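# The shoes go on the shelf

In the spring term, the robotics club at Sorkness College gave up on wheels. For three years its students had built small cars that followed a line on the floor, and they had become very good at it. Then Azra Halilović, who teaches the course beside the club, asked them for something from home.

"I wanted a task which their grandmother would understand," she says. "Put the shoes on the shelf. She can see if it is done."

A shoe is a difficult thing for a gripper. The sole is thick and the strap bends, and a hand that closes too strongly will push the whole shoe away. The students began with slides, which have no laces. Each pair of students has 40 minutes at the table, and after this they must write down what they tried, also when the result was bad. By May they want to have 500 recorded attempts.

Halilović worked for 8 years at Kolev, a maker of packing machines, before she came to teaching. There, she says, every box had the same size and arrived from the same side. Her students do not have this comfort. They change the places of the shoes between the attempts, and they argue a lot about what is a fair starting position.

The club will show its work at the Emerden student meeting. A team from Stuvness is preparing the same task with boots, and the two groups exchange their notes every week.
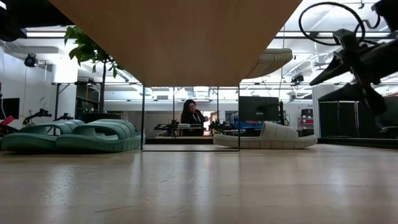
For the meeting, the rules permit one restart for each team. Halilović's students have asked for two, and they are still waiting for the answer.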